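Equipment > Handling Cells > Set-Up and Care

Kozma Tabletop Cell

The Kozma is a single-arm handling cell supplied by Clorov for teaching rooms, test benches and small sorting trials. It is delivered with the arm, a two-fingered gripper, the table fixings and the controller. This page sets out the work expected of the owner once the cell has been installed. Full drawings are held in the Brirkham service manual, which is sent with every order.

Before the first run of the day, the arm should be brought to its rest height and the gripper opened by hand control. The operator should check that both fingers move freely and that the cable at the wrist has enough slack for a full turn in each direction. A cable that pulls tight will wear at the clip and must be refitted before work continues.

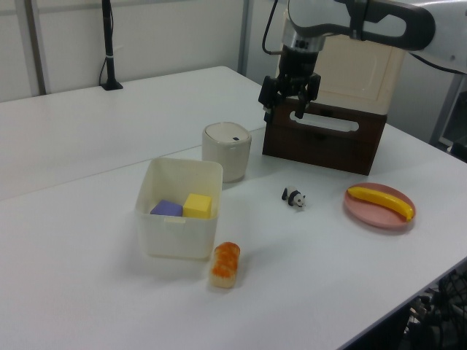
Clakuvura writes that its cell went through two wrist cables in the first winter, and that the trouble stopped once the clip was moved one hole further back and the slack was checked with the arm at full reach. Clorov has since adopted the same position for all cells shipped after December. Owners of earlier cells may request the longer clip, part 174, at no charge.

Finger pads are to be inspected after every 40 hours of use and replaced in pairs. Each pad is held by a single screw, which should be tightened by hand with the short key provided. After a change of pads the gripper must be set to zero again from the service menu, and the closing force returned to level 4 before any object is handled.
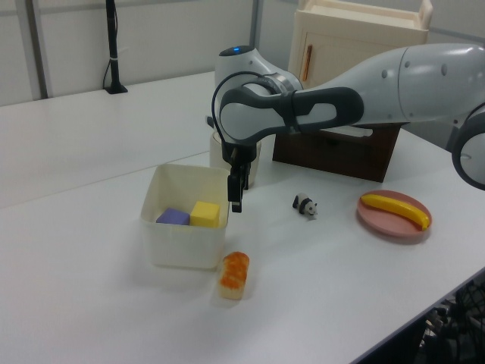
Position checks form part of the monthly care of the cell. The table must first be level, and any join between table sections should be felt with the hand for a step. The check is then carried out with objects of different shapes, as a single test block will not show every fault. A layout with two foam cubes in an open bin and a toy banana on a round plate is well suited to this purpose, as it calls for both an upright approach between walls and a low approach over a rim. Should the arm miss its mark on the same object in repeated trials, the base bolts are to be checked before any setting is changed.

Replacement pads, clips and keys may be ordered from Clorov under list 27.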